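Home Tickets Open Closed Parts Knowledge Base Log out

Ticket: sock folding station, low completion on plain white pairs
Product: Konik folding cell, bench version
Site: Prakis laundry, Cabrera
Opened by: Rogelio Javier
Assigned to: Mark Anthony Tolentino, Skandport support
Status: Open, waiting on site
Opened: 11 May 2023

Rogelio Javier wrote:

We have been running the cell on socks since April. Towels are fine and I have no complaint about them. Socks are the problem. On the last full batch it finished 68 percent of the socks without somebody stepping in. The sales sheet we were given said 80. The rest either came off the table half open or the cell stopped with "grasp lost" and waited.

It is worse on white athletic socks with a ribbed cuff. Dark dress socks go through better. I have not changed any settings. The pads on the fingers were replaced at the last service.

I need to know if this is a fault or if this is as good as it gets. My supervisor wants to put one person back on the sock table for the evening shift and I have to give her an answer.

Mark Anthony Tolentino replied:

Thanks, Rogelio. Please send the software version, the grip force setting for the sock program, and the log folder from the last batch. Also tell me if the socks come to the table straight from the dryer or after sitting in a bin.

Rogelio Javier wrote:

Version is 2.4. Grip force is whatever it shipped with, the screen says "medium." Logs uploaded. Socks sit in a bin first, usually through a break, so they are cool by the time they get to the table.

Mark Anthony Tolentino replied:

I went through the logs. Most of the stops come at the second fold, when the cuff is already doubled over the foot and the fingers have to pick up the whole bundle. A folded sock is thick and soft, and on "medium" the fingers close until they feel resistance. With a thick knit they feel it early and stop closing. Then the lift starts and the inner layer slides out. The program reads that as a lost grasp.

Dress socks are thin, so the fingers get to the right width before they stop. That matches what you see.

Try these in order and run a short batch after each one:

1. Set grip force to "high" for the sock program only. Leave towels alone.
2. In the sock program, change lift speed from "normal" to "slow."
3. Turn on "approach across the fold" so the fingers come in from the two sides of the bundle.
4. Wipe the finger pads with a dry lint brush. Do not use tape, it pulls up the felt.
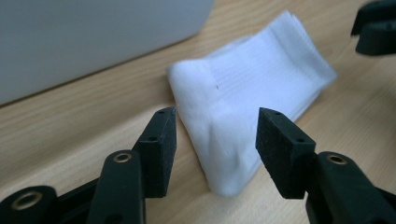 Can the cell match socks into pairs before it folds them?

Pair matching is not part of this release. Somebody still has to sort them by hand and feed them in the right order.

Rogelio Javier wrote:

OK, so the sorting stays with us. I did steps 1 and 4 before the evening shift. Grip on "high" helped right away, fewer stops, but two socks came out with the cuff stretched and one of our customers is picky about that. Step 2 helped with the ones that slid. Have not done step 3 yet because the menu asks for a supervisor code.

One more thing. When it does stop, it takes longer to clear the message and restart than it takes me to fold the sock. If it could just skip that sock and push it to the side, I would live with the lower number.

Mark Anthony Tolentino replied:

I sent the supervisor code to the site contact. For the stretched cuffs, go back to "medium" and keep the slow lift. Step 3 should make up the difference.

Skipping is possible. Under Faults, change "grasp lost" from "hold" to "reject." The cell will sweep the sock to the left side of the table and take the next one. You will need a tray there. It will not count rejects as completed, so your percentage will look the same on the report, but the line keeps moving.

On your first question: no fault found so far. The 80 on the sheet is for mixed socks. Your load is nearly all thick white ones and I would expect less from it. We are collecting 4,000 more folds on ribbed knits for the next update. I can't give you a figure for it.

For the evening shift, I would keep a person on the table for now. One person can feed pairs and pick up rejects at the same time.

Rogelio Javier wrote:

Told her the same. "Reject" is on and there is a tray on the left. Will run step 3 on the next batch of white athletic and upload the logs. Please leave this open.

Mark Anthony Tolentino replied:

Leaving it open. Status changed to waiting on site.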